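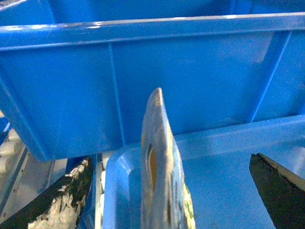
I finally moved my home lab over to Datach this month, and I'm kind of in love with it! My old setup was a pile of shell scripts that only I could read (on a good day). Now one workflow builds all 11 virtual machines from a single template, patches them and checks them in with the dashboard on Hollis.
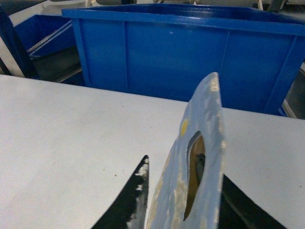
The config file went from 617 lines to 80 – and I can follow every one of them. Next up is alerts. I want a message when a disk hits 80 percent, and I'd love to get the nightly backups in there too.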